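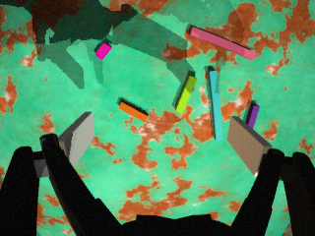 Vija Lill wrote in after the March page to say that her painted shelf blocks still stuck to everything after two weeks, and that she had followed the can to the letter. She wanted to know whether to strip them or wait.

Wait, in most cases. Paint that feels dry to a fingertip can stay soft underneath for a long time, and the can usually gives the time to the next coat, not the time until you can set a stack of cookbooks on it. Look for the word "cure" in the small print. If there isn't one, give latex paint a month before anything heavy sits on it. A cold garage makes it slower.

Things that help with small painted parts:

Sand the end grain more than you think it needs. End grain drinks paint and then looks fuzzy. Go over it with 120, then 180, then wipe with a barely damp rag and let it dry before the primer goes on.

Thin coats. Two thin coats dry faster than one thick one and don't sag at the corners. With a strong red or pink you may need a third, especially over a white primer. Ask the store to tint the primer gray.

Set pieces on finish nails driven through a scrap board, points up, so only the points touch. The marks on the bottom are small enough to leave alone. Keep the board on a high shelf if there are kids in the house.

Paint the bottom first, let it dry, flip, then do the sides and top. Going the other way you end up with nail marks on the face people see.

Don't stack painted pieces face to face, even after a month. Put wax paper between them. Newspaper leaves print and paper towel leaves its pattern.

If a piece is still tacky after a full month in a warm room, something else is going on. Usually it's old wax or furniture polish under the paint, or the second coat went on over a first coat that was still wet. Try a fan and a warm room for four days. If a thumbnail still dents it, scrape it back and start over with a shellac primer. I have tried talcum powder on sticky paint and it only made sticky paint with powder on it.

Drawer and shelf contact points

Latex sticks to latex. The trade calls it blocking, and it's why a painted cabinet door makes that ripping noise when you open it in July. Rub a plain white candle along the edge where the two surfaces meet, then buff with a rag. Clear paste wax lasts longer. Either one has to come off with mineral spirits before you repaint, so write it on a piece of tape inside the cabinet.

Kęstutis Adomaitis asked about felt dots. They work well on doors. On shelves they slide off when it's hot, and the glue is a nuisance to remove. Warm it with a hair dryer and roll it off with your thumb.

Cleaning up color

Wash brushes before the paint reaches the metal band. Once it dries up in there the bristles splay and the brush is good for glue and nothing else. Warm water, a drop of dish soap, and an old comb. Hang it or lay it flat. Don't stand it on its bristles in a jar overnight.

For a short break -- lunch, a phone call -- wrap the brush in plastic wrap and put it in the refrigerator. It will keep until the next morning.

Pour leftover paint into a small glass jar, filled nearly to the top. A half-empty gallon skins over and the rim rusts. Put a dab of the color on the lid and write the room on it. The hallway trim here was touched up last fall from a jar I filled when we moved in, and it matched.

Splatter on a workbench: leave it, or cover the bench beforehand. I use an old vinyl tablecloth, fuzzy side down. Drips peel off once they dry. Plastic sheeting is cheaper but it moves around and sticks to your sleeves.

Odds and ends

Masking tape comes off cleanest while the last coat is still a little soft. If you missed that, run a sharp blade along the edge first.

Laimutė Pētersons keeps her sanding blocks in an egg carton with the grit marked on each cup. Good idea, if your blocks are cut small.

Oily rags get spread out flat outdoors to dry, one layer, never balled up in the trash. They can catch fire by themselves. This goes for linseed, tung oil and most wood stains.

Next month: squeaky stair treads, and what to do with a screw hole that has lost its grip.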